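February, open day notes, written up with cold tea at my elbow

What a nice crowd we had! The Kavik people came early, before I had even found the extension cord, and the folks from Bredness stayed nearly to the end and asked far better questions than I was ready for (one wanted to know why we simulate at all when there is a perfectly good arm next door – fair enough).

Matúš Hubáček ran the plate task in the simulator on the big screen, with the pink plate and the small pale egg-or-potato, and talked everyone through the approach.

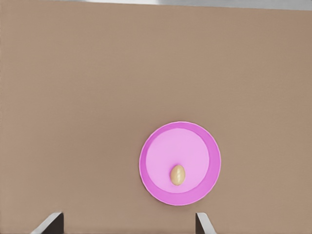 He kept the step limit at 1000, and I still think 2000 would be kinder when visitors are driving. Seed 2804 is the one to keep for next time, so please leave it in the Planar config. I promised Kubíček a copy of the slides and must write to him about the spare monitor too.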